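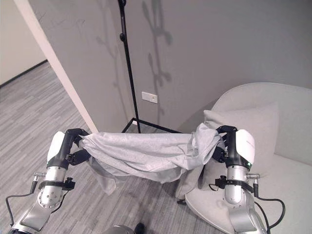

Mavis Holloway wrote in to say that I've been far too soft on fabric softener, and that every towel she owns got better the month she stopped buying it. She's had the same bath sheets for 21 years, she says, and they still soak up a puddle. I've been meaning to do a page on cloths and towels for ages, so thank you Mavis, you've given me the shove.

She's right about the softener, by the way. It leaves a coating on the fibres, and that coating is what makes a towel feel so silky in the shop and so useless when you step out of the bath. I gave it up last September. The first few washes were a disappointment, I won't pretend otherwise, and my husband complained that he was being sanded. Then things settled down and now I'd never go back.

Getting the old softener out

Put the towels in on their own, with no detergent at all, and pour a mugful of plain white vinegar into the drum. Run it as warm as the label allows. Then run them again with half your usual detergent. You may see suds on that first wash even though you haven't added any soap, and that's old product coming out. Very satisfying! If they're really bad, do the whole thing again the following week.

Please don't ever mix vinegar with bleach, in the machine or in a bucket or anywhere else. The fumes are dangerous. And don't use vinegar every single wash either, as it isn't kind to the rubber seals over the years.

Drying without the cardboard feeling

Line-dried towels go stiff when they hang still. A breezy day sorts it out for you. On a still day, give each towel a really good snap before you peg it, holding it by the two short ends, and another when you bring it in. If you have a tumble dryer, ten minutes at the end on low will fluff up the loops, and it costs a lot less than drying them from sopping.

I peg mine by the short edge with a hand's width folded over the line. My mother did it by the corners and every towel we had grew ears.

Radiators are my last resort. They bake the towel hard along the top and leave the bottom clammy, and the room smells like a swimming bath. A clothes horse near an open window does a nicer job, even in winter, as long as you leave a gap between things and turn them over at teatime.

Tea towels are a different animal

I keep two sorts and I'm quite strict about it. Linen or linen mix for glasses, cotton for everything else. The linen ones leave no fluff, but a brand new one will push the water about for the first half dozen washes, so don't judge it too early. Soak new tea towels overnight in cold water before their first wash and you'll get there quicker.

My favourites came from a little firm called Sorkari. They were dearer than I'd like, and I've had one for so long that the stripe has nearly gone. The Flokatia waffle ones are good too, very thirsty, though they do catch on rings and rough fingernails — if a loop pulls, snip it level with scissors and leave it at that. Pulling makes a ladder.

For greasy tea towels, rub a little washing-up liquid into the mark, leave it for a quarter of an hour, then wash at 60 if the label lets you. Tea stains come out with a soak in warm water and oxygen bleach powder (check the packet for coloured things). Turmeric I have never beaten with soap. Hang it in strong sun and it fades on its own, which pleased me enormously the first time I saw it.

The smell

You know the one. You dry your hands and then your hands smell of pond. Washing at 30 won't shift it and neither will more detergent, in fact too much detergent makes it worse. Go hot, go easy on the powder, don't cram the drum, and get everything out as soon as it's finished. If the smell comes back within a day, have a look at the machine. Pull back the rubber seal and wipe inside the fold, take out the drawer and scrub the slot behind it, and run an empty hot wash. I do ours once a month and leave the door ajar in between.

Dishcloths I change every day, no arguments. There's a lidded tub under our sink for the used ones, only I let them dry over the tap first or the tub becomes a swamp.

Folding and putting away

Fold bath towels in half lengthways, in half again, then in thirds from the short end. They stack with the round edge facing out and you can pull one from the middle without the lot coming down. Freshly washed ones go to the bottom of the pile, so they all take their turn.

Our airing cupboard is tiny, so I put up a Brannigan shelf on brackets, and that gave me room for the spare flannels and the beach towels. Make sure everything is bone dry before it goes in. Towards your cheek is the best test, as fingers can't always tell cold from damp.

When they're past it

An old bath towel makes four good floor cloths. Cut it, then zigzag round the edges, or use pinking shears if you've no machine. The thin ones I save for cleaning shoes and wiping down the bikes. Animal rescues are often glad of whole towels, but ring first, as some won't take anything with holes.

Mavis also asked about getting candle wax out of a tablecloth. Freezer first, scrape off what you can with a blunt knife, then brown paper above and below and a warm iron, moving to a clean bit of paper each time. Coloured wax sometimes leaves a shadow, and for that I dab on a little surgical spirit, testing it on the hem beforehand and keeping it well away from the hot iron.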